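Plonico 3 moves the sync engine off the desktop

Small offices that skipped the last release have a reason to look again
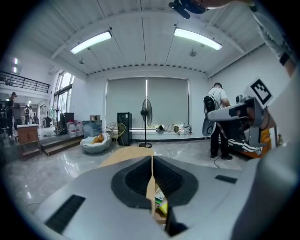

Photo: Qistina Wijaya

Plonico has been around long enough that most of the people who use it stopped thinking about it. It sits in the tray, it copies files between the office and the laptop, and once in a while it asks you to sign in again. Version 3, which came out in January, changes more under the surface than the two releases before it put together.

The main change is where the work gets done. Older versions kept the file index on each computer, so a machine with a slow disk could spend the first part of the morning catching up. The new version keeps the index on a small server program that you install once. The desktop app only asks it what has changed. On my five-year-old laptop, startup went from long enough to make coffee to a couple of seconds.

I moved a shared folder with 3706 files in it, mostly spreadsheets and scanned contracts. The first sync took most of an afternoon and stopped once, when the office router restarted. It picked up where it left off. The old version would have started over, and I have lost evenings to that.

Yeoh, the company behind the program, has also dropped the separate mobile edition. Phones now use the same account and the same folder list as the desktop. The phone app still can't rename a shared folder, and there is no word on when it will.

The server part is the weak spot for beginners. The installer asks for a port number on its second screen and doesn't say what happens if you leave it blank. It picks 3116, and that works fine on a plain office network. If your firewall is strict you will have to open that port by hand, and the help page for this still shows the old menus.

Undport, a design shop with two floors and one part-time IT person, switched over the week the release came out. They had been running Astetti for backups alongside Plonico and wanted to keep both. The two programs got in each other's way at first, each one locking files the other wanted to read. Setting the backup to run after 8 p.m. fixed it. They also turned off previews for large image files, and say the network has been calmer.

Conflict handling is better but not finished. When two people edit the same document, you now get a side-by-side list with times and user names, and you choose which copy to keep. You can't merge them. Text files would be an easy place to start and I hope that comes in an update.

Memory use is down. With the folder idle, the desktop app held at nearly 300 MB on my machine, and the old one regularly went over twice that. Battery life on the laptop seems a bit longer too, although I didn't run a proper test.

The upgrade is free if you bought version 2. Everyone else pays per computer, and the server program doesn't count as one. Windows and Mac versions are both available now. The Linux client is still marked as a beta and has no tray icon, so you start and stop it from a terminal.

Back up your settings file before you install. The new version reads the old one and then writes over it, and going back afterward means setting up every folder by hand.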